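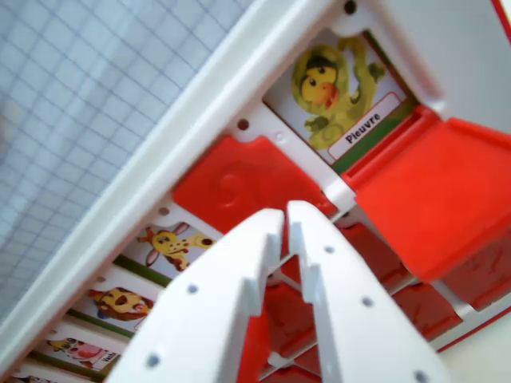
Octopus card, open slot

Power / Batteries and Charging

Two-bay charger drops the second pack when a camera is drawing from the DC output

Asked Dec 4, 2018
Tags: lithium-ion, V-mount, charger, DC output

I have a Nellent two-bay V-mount charger with a 4-pin XLR output on the back. The output is meant to run a camera from mains while the packs charge. I use it with two Serkby 14.4 V packs and a camera that draws 47 W with the monitor and the wireless receiver attached.

With nothing on the XLR, both bays charge at the same time and both lights go green overnight. With the camera connected and switched on, bay 1 charges and bay 2 blinks amber three times, pauses, and repeats. If I turn the camera off, bay 2 starts again after a delay. Swapping the packs makes no difference. Bay 2 is always the one that stops.

The leaflet lists "standby" and "fault" for amber but does not say which blink is which. Things I have tried:

Cleaned the contacts on both plates with isopropyl alcohol.
Different wall outlet, no extension cord.
Shorter XLR cable.
Left it for a whole afternoon to see if bay 2 would pick up once bay 1 was full. It did.

Is the charger faulty, or is it short of power? I would prefer not to send it in if this is normal. Also, is it bad for the packs to be stopped and started like this?

Dulce Villaseñor

3 answers

Answer 1 (accepted)

It is short of power. Your last test shows it: a bad bay would not start charging when the other one finishes.

Chargers of this type have one supply shared between the DC output and the bays. The output gets priority, then bay 1, then bay 2. Look at the rating plate on the underside and find the total output in watts, then subtract the camera. What is left is available for charging. If your plate says 100 W, the sum is 100 minus 47, leaving 53 W. A bay on that kind of unit may want close to all of that for one pack in the constant-current stage, so the second bay is held off until there is room.

The same thing explains why bay 2 picked up late in the afternoon. Current into bay 1 tapers off in the constant-voltage stage, well before the light goes green, and the controller gives the difference to the other bay once it passes a threshold. You probably would have seen it start slightly before bay 1 finished if you had been watching it.

To confirm, put a DC watt meter in line with the XLR and check the camera under its real load. Startup draw is higher than running draw and some firmware latches on the peak. Then switch off the monitor and see if bay 2 comes back. If it does, you have your answer and nothing needs to be repaired.

On the second question, pausing a lithium-ion charge and resuming it does no harm. It is not counted as a full cycle. Heat is the larger concern, so keep the vents clear when the output is in use and do not run it inside a closed case.

If you need both packs filled while shooting, run the camera from a separate supply. A 60 W brick with a 4-pin XLR will carry 47 W, but check that it is rated for continuous use at that figure. Pin 1 is negative and pin 4 is positive on the usual camera wiring. Check with a meter before connecting anything you bought used.

Comment: Plate says 100 W total. Turned off the monitor and the receiver and bay 2 started. Marking this as the answer. Thank you. (Dulce Villaseñor)

Comment: Worth adding that the priority order is not the same on every brand. My Prata charger splits what is left evenly and both bays just go slow.

Answer 2

Had the same with a Ganus charger and it was the pack. Old cells, would not hold, the charger refused it. Try a new battery in bay 2.

Comment: The question says the packs were swapped and it is always bay 2.

Comment: OK, missed that. Still worth checking how old they are.

Answer 3

Agree with the accepted answer. Two additions.

The three-blink amber on the two-bay Nellent I use is standby. Fault is a steady fast flash and it does not clear until the pack is removed. I can't say if all versions use the same codes, so compare with a pack you know is good.

Second, do not try to get around the limit with a splitter cable from a battery plate while that battery is charging. I have seen this suggested here. The charger then reads the camera load as charge current, never sees the taper, and does not terminate correctly. I did it for a few weeks in a studio and the pack ended up with its cells well out of balance.

If you leave the unit on for long jobs, check the fan as well. Ours is listed for 2,000 hours and was noisy before that. When it slows down the charger cuts charging current to control temperature, and that looks very much like the problem you describe, except that it affects both bays.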